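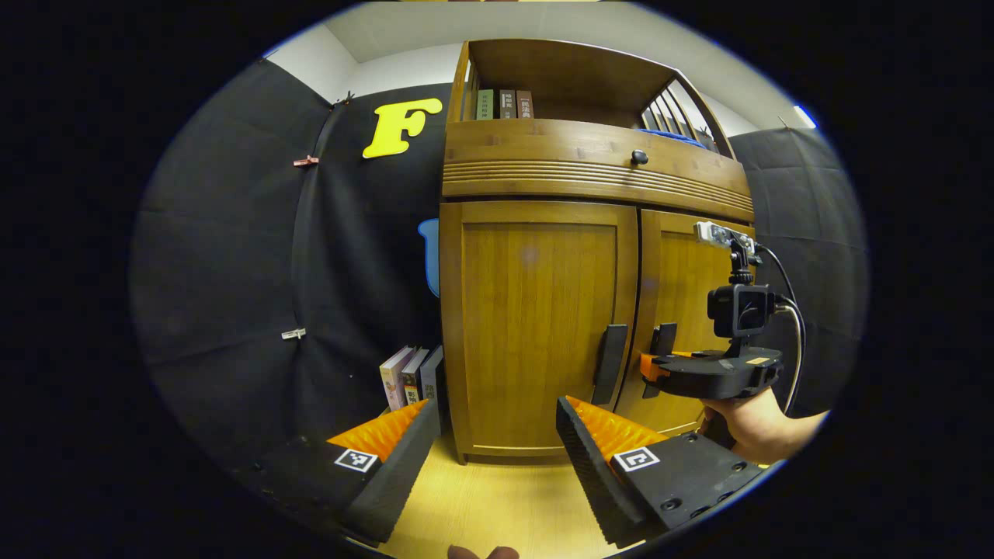 Marlene Furtado would like it known that she did not lose the deposit slip, she filed it, and filing is a different matter altogether. She wrote this in the margin of our first draft, beside a sentence that has since been removed at her request.

Chapter 2
Where Things Go

Every household runs an archive. Most run it badly. The lease is in the kitchen, the warranty is in a coat, and the one key that opens the meter box has been put somewhere safe, a phrase that has ended more searches than it ever began.

This chapter is about retrieval, the neglected half of storage. Putting a thing away takes a moment and no talent. Getting it back depends on whether the person looking thinks like the person who stored it, and after 2 years those may be strangers even when they share a toothbrush. 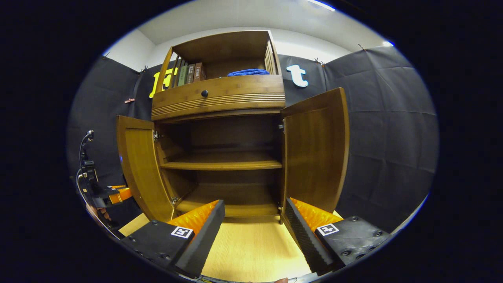

Archivists call the first defense against this original order: leave papers in the sequence their owner kept them, however odd, until you understand it. When Gwenllian Watkins took over the records of the Udisora ferry office, she found 80 folders arranged by how much each customer had annoyed the clerk. She kept the arrangement for a month. By the end of it she could find any complaint in 30 seconds, and had formed views on several of the customers.

The second defense is the finding aid, a plain list of what is where. It need not be handsome. It does need to be kept apart from the things it describes, a point we will return to in Section 2.3 with the sad case of the Ritport inventory.

Before reading on, choose one document you own and write down where you believe it is. Then go and look. Allow 60 minutes.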